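Section 4: Your first folding session

Welcome to the part everyone looks forward to! By now the Skedley station at your site has been unpacked, levelled and switched on (Sections 2 and 3), and the folding arm has its starter set of garments. In this section you and your colleagues will teach it your own stock, using the handheld gripper. You don't need any background in robotics. If you know how to fold a coat so it goes in a box without creasing, you already know the hard part.

4.1 Before you start

Allow 30 minutes for a first session, and work in pairs if the rota lets you. Setsuko Amano, who ran the first sessions at our Henton returns centre, found that people picked it up far faster with a colleague next to them calling out the folds.

1. Clear enough counter or table to lay the garment out flat.
2. Charge the gripper until the side light stays green.
3. Wipe the finger pads with the dry cloth from the kit. Do not use spray cleaner.
4. Check that nothing covers the square marker above the finger. The system uses it to work out where the finger is, so a loose thread or a sticky label will spoil the recording.
5. Sign in with your own name. Your recordings stay listed under it, and you can delete any of them later.

Caution: Keep hair, lanyards and loose cuffs away from the fingers while they are closing.

4.2 Recording a fold

Start with something forgiving, such as a towel or a plain scarf, and do it a couple of times before you press record. Then move on to the awkward things. Padded jackets are wonderful for this. They spring back, they slide, and every experienced packer has a private way of dealing with them, and that private way is exactly what we want the arm to learn!

1. Press and hold the trigger for 2 seconds. One beep means recording has begun.
2. Bring the finger in level with the cloth and let the pad come up close before you squeeze.
3. Take hold of an edge or a fold, never a zip or a popper.
4. Move at your normal working speed. There is no prize for being slow.
5. Lay the fold down, open the fingers fully, and only then move away.
6. Press the trigger once to finish. Two beeps mean the recording is saved.
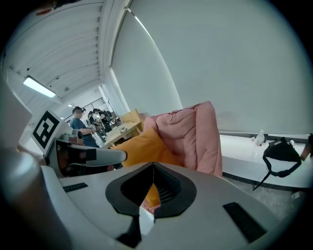
Figure 4.1 Gripper finger close to the orange-yellow cloth, with the pink quilted jacket behind it.

Note: If you drop the garment, carry on. Pick it up and finish the fold. Recoveries are some of the most useful recordings you can make, and the arm gets noticeably calmer about slips once it has a few to learn from.

Note: Both left-handed and right-handed recordings are welcome. Choose your hand on the sign-in screen first.

The arm needs 8 good recordings of a new garment type before it will try one alone. Spread them over several people. Masanobu Noguchi on our training team likes to have the newest starter and the longest-serving packer record the same coat, then play the two back to back. It makes a cracking tea-break conversation.

4.3 What changes on the shift

Once a garment type is approved, the arm takes the repeat folding and the people at the station take everything else: checking seams, spotting stains, deciding what goes back on sale. At Henton the team had 76 garment types approved by the end of December. Packers there now swap between inspecting and teaching during a shift, and several have told us their wrists are grateful.

Talk through the following with your team before the arm goes live:

- Who approves a new garment type. We suggest a packer, with the supervisor as second pair of eyes.
- How teaching time is shown on the rota. It is work, so please give it its own slot.
- Who may stop the arm. The answer must be anyone, at any time, with no form to fill in afterwards.

Caution: Recordings must not be used to time or grade individual staff. The playback screen has no speed ranking and we will not be adding one.

4.4 If something goes wrong

No beep when the trigger is held: the battery is low, or nobody is signed in.

Three short beeps: the marker was hidden for too long. Repeat the fold.

Cloth slips from the pads: wipe them again. If it still slips, fit the spare pads (Section 7.2).

For anything else, ring the Skedley help desk and ask for Narendra Kaushik's team. Do send in your odd garments too. We love a challenge, and the next garment list closes on 30th June.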